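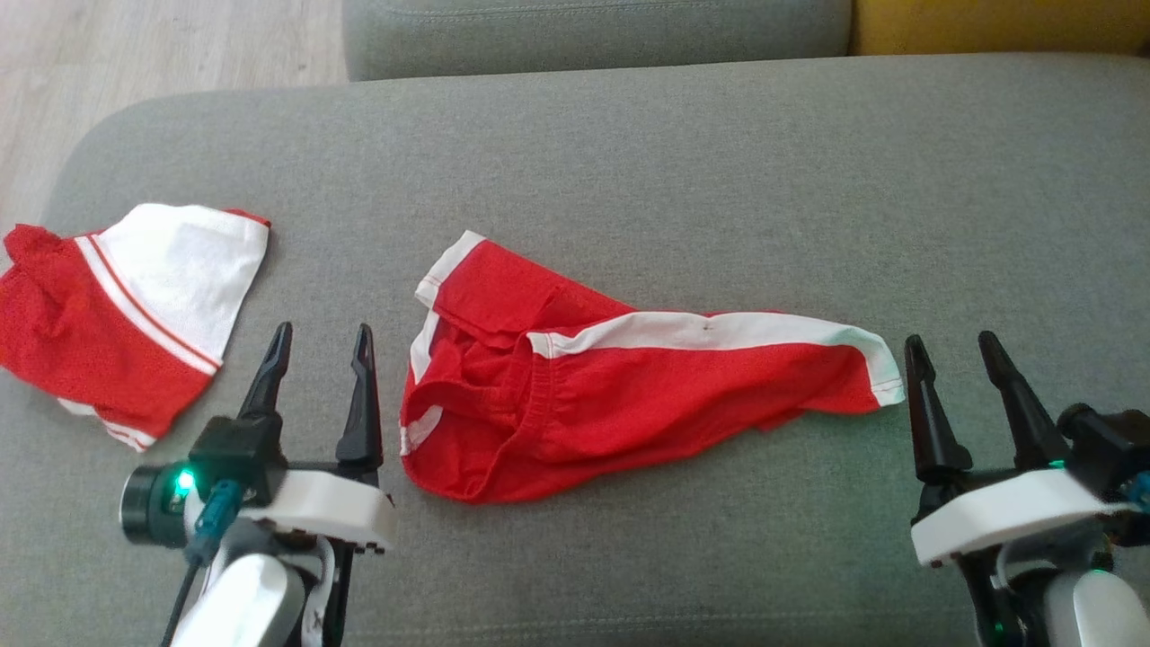 News > Club > Press Releases

Lemholm to Open Fall Season at Home in Refurbished Krasniqi Park

June | Lemholm Soccer Club Press Office

Lemholm Soccer Club is delighted to announce that the first team will open the new league season at home, in front of the refurbished east stand at Krasniqi Park, and that season tickets go on sale to returning holders this month. After a spring of playing "home" games at the Zornbridge ground -- and we thank our neighbors there very warmly for having us, and for the soup -- we cannot wait to be back where we belong. It is that funny part of the year when the red things with the white trim lie on the gray sofa and there is no match to put them on for, so we hope this news gives everyone something to look forward to.

The east stand now seats 1,270, all of it under a roof, and brings the total capacity of the ground to 2,089. Supporters who sat in the old rows F through K will remember the pillars. They are gone. The new seats have a little more room for the knees, and the walkway behind the top row has been widened so that families with strollers can get to the family section without going all the way around by the parking lot. The snack window has moved to the north corner, next to the restrooms.

Season tickets cover every home league match and the two preseason friendlies. Last season's holders have first choice of their old seats until noon on the last day of the sale window, and anyone whose seat was in the demolished rows will receive a letter with the closest match we could find. If it doesn't suit you, please call or stop by the ticket office and we will go over the seating plan together for as long as it takes. Children under 8 get in free with an adult, as they always have.
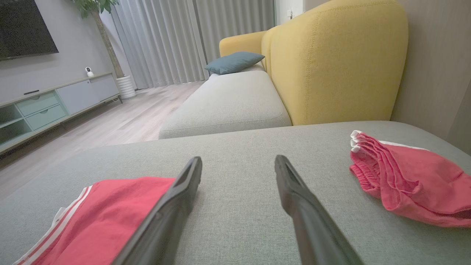
Red-pink with white stripes, on a gray seat cushion.

The club is also very happy to say that Jultano will remain our main partner for the coming season. Jultano has stood by Lemholm through a promotion, a relegation and one very wet cup run, and its support again pays for the away bus, which leaves from the main gate before each road game. There were 177 regular riders on the bus list last season, and new names are welcome.

"We missed our own ground more than we expected to," the club said in a statement. "The team trained hard through a season on the road, and the fans came along every time, rain or no rain. Opening day is for them."

The full fixture list will be posted at the ticket office and on the club website as soon as the league confirms kickoff times. Gates on opening day will open two hours before the match.

Press inquiries: Lemholm Soccer Club Press Office, Krasniqi Park, main entrance.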